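Work and Automation, handout 3
K. Guimarães
May 25, 2025

Bring this to section. Reading is the Gisler chapter, skip the appendix.

1. Where we left off
Packing line at Tulliddale. Old setup: one packer, one bin, mixed small goods. New setup: arm does the repeat items, packer gets whatever the arm drops or refuses. Job title same. Job not the same.

2. Who teaches the arm
People do. Hand-held grippers, plain household stuff, pick and place over and over. Can be done at home, on a bed. Skill = packer's skill, slowed down.

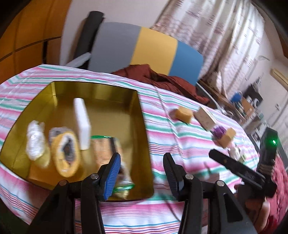 Fig. 1. Hand-held gripper over a snack packet in a metal tin. Tape roll and crumpled plastic bag in same tin.

Note the mix. Soft, hard, shiny, see-through. Clear plastic is the hard one, ask any packer.

3. What changes for staff
- Pace. Used to be set by the shift lead, now by the target. Tulliddale went from 209 to 481 picks a shift, on paper.
- Wrists. Squeezing a handle all day is not the same strain as lifting. Breaks were not rewritten untill December.
- Pay. Demo work paid per accepted clip at Ullumcombe. Who decides "accepted"? (Come back to this.)
- Credit. Gradico owns the recordings. Packers signed a one page form, 3 of them asked for a copy.

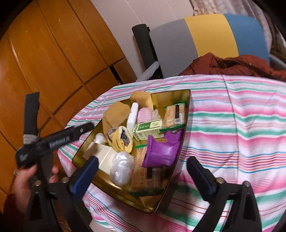 Fig. 2. Fuller tray: wafer bar, purple snack package, rolled yellow sock. Gripper fingers at the near side.

Crowded tray = more judgment calls per pick. Which one first, what will slide, what gets crushed. None of it is in the job discription.

4. For section
Pick one task from a job you've had. Write out the grips. 70 words max. Then: would you want to be paid by the hour or the clip?

Terms to know: deskilling, piece rate, tacit knowlege, residual work.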